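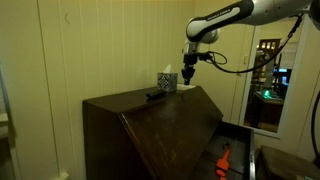
The gripper above the white card on our old slant-front desk, next to the tissue box.

Govow recording kit, reviewed after one month of use

I bought the Govow kit in May for collecting demonstrations in real homes. It is software plus a control handle: you guide the arm by hand, and each attempt is saved as one episode with video and joint positions. In our house in Siltville I recorded 342 episodes with it, and 38 of them I had to delete.

What I like is the marking. One button says good, the other says failed, and you can write a short note before the next start. My colleague Zuleica Camargo learned it in one morning. Failed episodes are kept in a separate folder – very useful when you want the model to see mistakes too.

What I like less is the pause between episodes. It takes 4 seconds, and with flat things like a card on a dark desk top you repeat a lot. The manual is also poor about thin objects, and the export stopped two times without any message.

The price is 349 dollars. For a small group I would buy it again, but please check your export folder every evening.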